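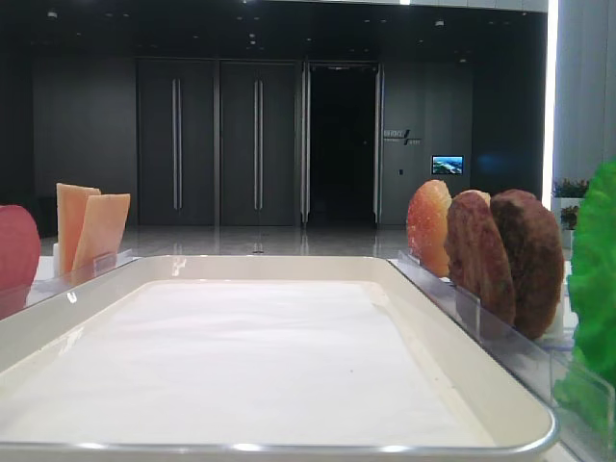
Chapter 2
Laying Out the Line

Every sandwich is a moving job. Things start in one place, they have to end up in another, and somebody in the middle is trying not to drop the lettuce. Cooks call the starting arrangement the line. They can talk about it at a length usually reserved for knee surgery.

In this chapter you will plan a line of your own. We use replica food throughout. A replica patty keeps its shape and asks nothing of your refrigerator. It also tastes terrible, so please take our word for it.

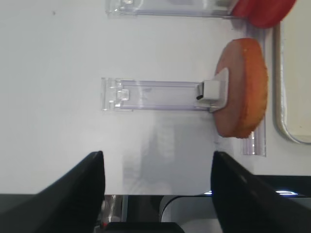
Groltar Fontes

Begin with how the pieces are stored. A stack saves room, but you get the top slice whether you want it or not. Stood on edge in a clear holder, a round slice can be picked out by its rim, and you can see what you are reaching for. The price is counter space, and counters are never as long as the person who bought them remembers.

Next, leave the middle alone. The tray is where the work happens, and it fills up by itself if you let it. Put the holders to either side, patties with patties, greens at the far end where they can be as tall as they like.

At the Hallia lunch counter, the case study for this chapter, the old line held 39 bins and sent out 500 lunches a day. The new one also sends out 500 lunches a day, with far less reaching and a good deal less language.
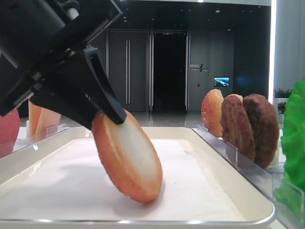
Figure 2.1 A round slice on edge in the tray, with three more discs in the holder at right.

Before you read on, sketch the counter you use most. Mark where each thing lives, then draw a line for every reach it takes to make one sandwich. If the result looks like a bird's nest, keep it. You will need it in Section 2.2.

© Clorum Press. Questions about this text: Clorum Press, Reader Desk. Back to top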